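2026-08-01

Saturday, shop quiet, so a day on the Kandidora finish tests. Kenza Alaoui came in until two, then me alone.

Where we are. The Skotulstead order is for benches and hall tables in ash, oil finish, and the clients want it pale. The June samples went yellow within weeks on the windowsill. Those were straight linseed, so no surprise, but I had hoped the thin coats would hold off longer. Three options left on the list: the Oláh hardwax, the Dundent soap, and our own mix with a little white pigment in it.

Stock. All the test pieces come from board 614, which is the clean one with no brown heart. Planed both faces, sanded to 120, then 180. I stopped at 180 on purpose. The June lot went to 240 and I think the surface was too closed to take anything evenly. Wetted half of each piece with a sponge, left it to dry, knocked the raised grain back by hand. The other half left alone for comparison. Pencil line between the two on the back.

Hardwax. Stirred the tin for much longer than the label says, as the white settles hard on the bottom. First coat went on with a white pad, left 20 minutes, wiped off with cotton. The wetted half took more of it and came up flatter. The dry half has a faint stripe where I overlapped. My fault, I went back over it after it had started to pull. Second coat tomorrow or Monday.

Soap. Kenza did these. One part flakes to the mix she has used before, hot water, left to go thick overnight, so she started it yesterday. Spread with a sponge, left a few minutes, wiped off. It smells good and looks like nothing has been done to the wood, which is what the clients say they want. My worry is the table tops. A coffee ring on soaped ash needs scrubbing along the grain and another coat, and somebody in that building has to be willing to do it. Kenza thinks they will be fine if we leave them a jar and a page of instructions. I am less sure.
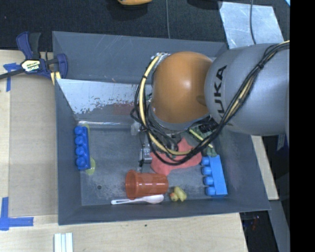
Grey bin on the bench, KUKA arm reaching in.

Own mix. Linseed and wax as usual with the white pigment ground in on the glass plate. It took a lot longer to grind than I remembered and there are still specks. On the wetted half it looks chalky in the open grain, quite strong lines, nearly limed. Dry half is better. I don't dislike it, but it is a different look from what was agreed and the client would have to see it first. Next batch: half the pigment, and strain it through a stocking.

Rags. All of today's oily ones are laid flat on the rack outside the back door. Please don't put them in the bin with the paper. There was a balled-up one under the vice this morning and it was warm when I picked it up.

Stain tests. Only on the soap so far, the others need to cure. Coffee, red wine and a wet glass, left for an hour each, then wiped with a damp cloth. The glass left a pale ring that had nearly gone by four o'clock. Wine left a grey-purple mark and a light scrub with soap solution took most of it. Coffee was the worst, still there after two goes. Edges of the mark are sharper on the dry half than on the wetted half, which I can't explain. Repeat before reading anything into it.

Windowsill. New pieces went up at three, one of each finish plus a bare one, with a strip of card taped across the middle of each. South window, left side. Don't move them to get at the blind — use the other window.

Cost. Rough sums for the full order came out at 2488 for the hardwax, two coats throughout, including pads and the extra day. The soap is far cheaper in material but Kenza wants three coats on the tops with drying time between, so labour eats most of the difference. I haven't priced our mix and won't until the grinding is sorted out.

Dzintra Uibo rang about delivery. She can take the benches early if the tables are going to be late, but she wants to know which by the end of the week. I said the benches could be soaped whatever we decide for the tops. She didn't object, though she asked whether the two would match side by side. Fair question. Put a soaped piece next to a hardwax piece at the end of the day and under the strip light the hardwax is slightly whiter. In daylight I could hardly tell them apart.

To do
Second coat hardwax, both halves
Regrind pigment, half quantity
Coffee test again, fresh soap piece
Order cotton rag, we are on the last bag
Send Dzintra two samples, soap and hardwax, labelled on the back
Look at the extractor hose, it has split again by the bandsaw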